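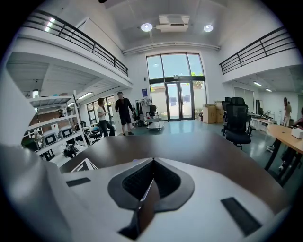
View over the white gripper, big brown table behind.

Swapping grip pads on a hand-held gripper, worth it?
Posted by Ximeng Du, 7th November

Loving my Stinent hand-held gripper so far! I've logged 348 grabs with the black textured pads and want to compare them with the smooth Trunico ones. Does the camera need recalibrating after a swap?

Zacharias
Not if the camera mount stays put. I ran both sets for 2 weeks and the textured ones were brilliant on small plastic bits, but the smooth ones let go of paper much more cleanly (my favourite discovery!). Do the same objects in the same order with each pair, and check your fully closed position again, as pad thickness can vary.

Ristotine1862
textured all the way, never went back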